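The table has been in the staff room on the second floor for 4 weeks and people are already arguing about it. It is pale, it has a big swirly grain, and the sales sheet calls it "light-toned and forgiving." The woman who has to decide if the other rooms get the same one isn't ready to repeat that last word.

"Forgiving of what?" she asked when we sat down at it. "Coffee? Sunlight? The guy from shipping who puts his keys down like he's mad at them? They don't say."

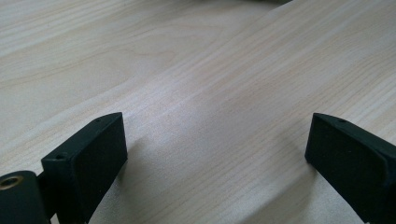
Furkton Facilities and Workspace Team

She runs furniture purchasing for our building and agreed to talk on the condition that we leave her name out, mostly so people stop emailing her about chairs. The tabletop came from Kaltell as a trial piece. If she signs off, there will be more of them. If she doesn't, it goes back and we keep the old gray ones, which she doesn't love either.

I asked her what she thought of the look. She ran her hand over the grain before answering.

"It's fine. It's nice, even. It has those arches in it, like a board cut from the middle of a tree, and then it goes into straight lines. I get why people like it. But I've been shown a lot of wood grain in my life, and the first thing I do is look for where the pattern repeats. If I can find the repeat from my chair, I'm going to see it every day until I retire."

Had she found it?

"Not on this one. One table doesn't tell you much, though. Put a row of them in the cafeteria, all turned the same way, and ask me again."

Her bigger complaint is the shine. The brochure says the finish is low glare. She has her doubts, and she made me lean over and look at the middle of the table, where the light washes the grain out and the color goes closer to white.

"You tell me. Is that low glare? Low compared to what? A mirror? I asked the rep for the test and he sent me a nicer brochure."

The rep did send one number, in March. The surface is supposed to have held up to 2,000 rubs with a dry cloth. She wasn't moved.

"A dry cloth. We don't use a dry cloth. Our cleaning crew uses Prutus spray and whatever rag is on the cart. I asked if they'd tried it with Prutus and I got 'it should be okay.' I have bought a lot of things that should have been okay."

The example she brings up is the Mazurek tables, a purchase from before my time here. They were pale too, and they were also supposed to shrug off anything. According to her, the edges started to lift where people rested their wrists, and the company's answer was that we had been leaning on them wrong.

"How do you lean on a table wrong?" she said. "I still have that letter somewhere."

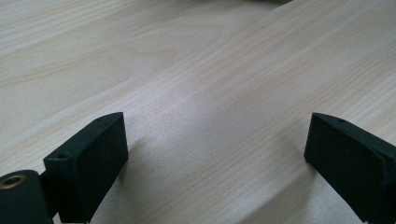
So she has been running her own test, if you want to call it that. She wipes one end with the spray and leaves the other end to plain water, and she looks at both of them when the sun is low. She admits it isn't science. She also admits that so far she can't tell one end from the other.

"Which either means it's a good table or I need new glasses. I'm not going to put that in a report."

I told her that most of the people I'd talked to liked it. They say the room feels bigger with a light table in it. She shrugged.

"They say that about anything light. Paint the wall, the room feels bigger. Take out a plant, the room feels bigger. Ask them when there's a marker line across it. A dark table hides a lot. On one of these, every crumb is going to show, and then I'll hear that the cleaners aren't doing their job."

Then there is the price. Kaltell wants $441 a table, with $200 off each one if we order for the whole floor. She thinks a discount that size says something about the first number.

"If you can knock off that much because I bought more, what was I paying for on the first one? I asked. He laughed. I wasn't joking."

She does give the table some credit. It doesn't wobble, which she checked before she checked anything else, and she likes that a sheet of paper slides across the top without catching. She was less willing to talk about color matching. The rep promised that tables ordered later would come in the same tone as this one, and she has asked for that in writing. At the time we talked, she hadn't gotten it.

I asked what it would take for her to say yes. A longer trial, she said, and one honest answer about the spray. She would also like to see a table that has spent a few years in somebody's lunch room, instead of another one straight out of the box.

"They all look good new," she said. "Bring me an old one."

Anyone who wants to weigh in can leave a note in the facilities box by the second floor stairs. She reads them all. Please don't write about chairs.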